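Review: Solberg folding yoga chair

I went through physical therapy after 18 years in the Army and came out with two bad discs and a deep suspicion of anything sold in a wellness catalog. So when Mitiku Degefa, who teaches the Friday adaptive class at our VA annex, told me to buy a chair for yoga, I reminded him that I already owned chairs.

The Solberg is a plain steel folder with the backrest panel removed, so you can put your legs through it. That's the product. You are paying extra for a missing piece.

It is, I'm sorry to report, very good. The seat is flat, the feet grip, and the front bar sits where your hands want it in a seated twist. Before this I used a Banon, which slid on hardwood and pinched me on the thigh — twice in one class. The Solberg stays put even when I come down on it like a dropped footlocker.
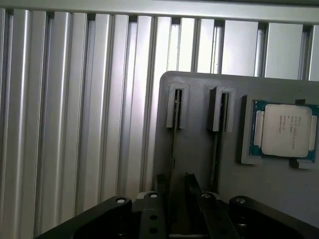
My back gets a supported forward fold every morning, and I can now tie both boots without negotiating. Complaints, then. The finish is a dull gray, the same cheerless shade as a mounting plate on a ribbed aluminum panel, and it shows dust by lunchtime. The hinge squeaks during the silent part of class. There's no carry strap, either, and it's a long walk from the parking lot with a cane in the other hand.

Four stars. I'd give it five if it came with the backrest in a separate bag, on principle.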